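Let people teach tidying at home

At Winberg we record tidying with hand-held grippers, one in each hand. For a long time I argued for remote control from a desk. I have changed my mind. After 30 sessions my remote demonstrations were slow and all looked alike.

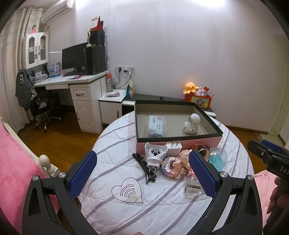 Mess is the lesson

A hair clip beside a hair dryer diffuser on a quilted cover asks for a different grip each time. Nigel Clegg would rather have 800 clean trials on a bench. I would take 100 from bedrooms.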